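Notes for the Gestby talk, Friday, October 21, 2022. Slot is short. Leave time at the end, because people always want to argue about deposits.

**Opening**

Start with the question, no hello-and-thanks. Who here believes the recycling number on their water bill insert? Wait. Somebody will laugh. Good.

Say up front that I'm not against recycling. I sort mine like everyone else. What I'm against is being told a thing works by the same people who sell the thing, and being asked to clap.

**The bottle problem**

Mustotham switched to a single mixed bin two years ago. The pitch was that it would be easier, so people would do more of it. People did put more in the bin. Fine. The town reported that as "more recycling" and has kept reporting it that way. What goes in the bin and what gets made into something else are two different numbers, and I have only ever been shown the first one.

Slow down here. This is the part that got lost last time.

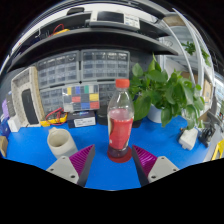
*Cap, bottle, label: one item in the bin, several for the sorter.*

Leave this up while I talk through the parts. Caps are often a different plastic from the body. Labels that wrap all the way around can fool a sorting machine into reading the sleeve and missing what's under it. Color matters too - clear plastic generally sells better than tinted. Don't get technical. If someone asks about resin codes, say the triangle tells you what it's made of and makes no promise that anyone wants to buy it.

Ask: how many of you were told to take the caps off? How many were told to leave them on? Both groups are right, depending on the year. I have two Mustotham flyers in the folder that say opposite things. Hold them up side by side. Don't comment, just hold them up.

**What "accepted" means**

"Accepted" means the truck will take it. I want everybody to go home with that one word ruined for them.

The Polat plant says it "accepts" 7 kinds of plastic. I wrote and asked how many of the 7 it had a buyer for last quarter. The answer was a nice letter about its values. Read the second paragraph of the letter out loud, the one about the journey. Keep a straight face.

To be fair to Polat (and say this, don't skip it because the room is warm): prices move, and a plant can't promise a buyer for everything every month. I accept that. So print it on the flyer.

**Liquid left inside** 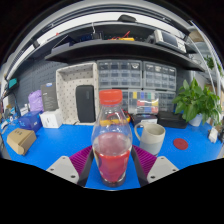
*Clear bottle, red cap, red liquid in the lower half.*

Half-full bottles. Every flyer says "empty and rinse," and every flyer says it in the smallest type on the page. Drink left in a bottle adds weight, and it gets on the paper and cardboard when everything rides together in one truck. That was a known drawback of mixed bins before Mustotham bought into them.

Watch the tone. Last time this came across as scolding people for not rinsing. The complaint is with a system that depends on perfect rinsing and then blames households when it doesn't get it.

**The Fotano app**

Keep short. Fotano gives you points for scanning what you throw out. At 100 points you get a coupon. I tried it for a week. The coupon was for a bottled drink.

Pause after that. Then move on, don't milk it.

I asked whether scanning an item had any effect on where the item ended up. No reply yet. If one has come in by the time I'm on, read it.

**What would change my mind**

Someone will ask, and they should. I'd want tons sold, by material, by month, with the name of whoever bought it. I'd want the amount sent to landfill after sorting, on the same page and in the same size type. And a deposit on drink bottles, at least as a trial, so we can compare the two. I suspect a deposit would do better, but I could be wrong, and I'd like to see it tested before anyone prints a poster about it.

**Close**

Mustotham's contract comes up in November. Give out the address for written comments. Spell it twice. Then questions.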